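Sulo picking kit trial at Ludside
Second progress report to the Olldale Small Works Fund
2024-09-25

Since the May report we have gone from a pile of boxes and a very long parts list to a kit that picks mixed goods out of a bin all afternoon, and we are delighted with how it is going! This report covers the set-up, the first two rounds of picking, what the money has gone on and what we would like to do before the grant closes.

What we are reviewing

Sulo is the bin picking kit sold by Derkach. You bring your own arm and they supply the gripper, the hoses and cabling, the control box and the software that decides where to take hold. We asked for the grant because small packing rooms like ours handle odd mixtures (a bottle, a pair of gloves, a scoop, all in one order) and most of the kits we had looked at were meant for neat rows of the same carton. We wanted to find out if this one could cope, and to write it up plainly for other small firms in the Olldale area.

Setting up

Fitting the gripper took a morning. The cabling took a good deal longer, as the guide has one drawing for all arms and ours didn't match it. We rerouted the bundle twice before we were happy with the slack at the last joint. Derkach answered our emails quickly and have since sent a better drawing, which we have put in the folder for anyone borrowing our notes. The software was a nice surprise: two of our packers, neither of whom had worked with a robot before, were running it by themselves on their second day.

Picking so far

Round one was single items, 150 tries, mainly to learn the settings. Round two was mixed bins and came to 552 tries, of which 510 ended with the item in the right tray. We are really pleased with that. Most of the misses were soft goods, which fold away from the fingers or come up with a neighbour attached. Clear plastic was the other weak spot until we changed the lighting over the bench, and it has been much steadier since.

Bins with soft and hard goods together are what we are working on now, and they are easily the most interesting part of the job.
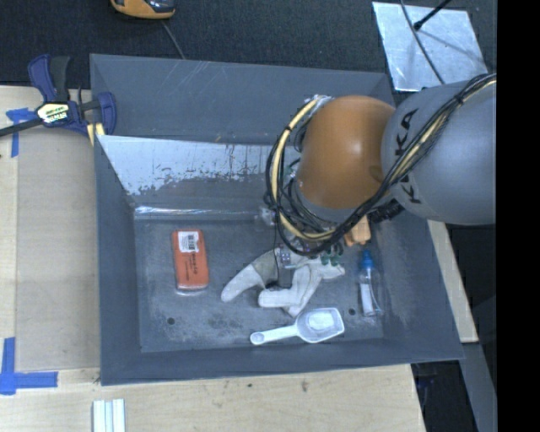

Can the kit be used with an arm we already own?
Most arms with a standard wrist plate will take it, but ask Derkach for the drawing for your model before ordering and allow an extra day for the cables.

Money

We have spent £373 on spares and small fittings since the last report, mostly finger pads, cable ties and a second lamp. The kit itself was paid for in full in the first period. We don't expect to ask for anything more.

Next steps

Round three will repeat the mixed bins with softer finger pads, which Derkach are lending us. We also plan an open afternoon at Ludside for other packing firms, and people from the Fund would be very welcome to come and have a go. The setting-up notes are in draft and will be sent with the final report.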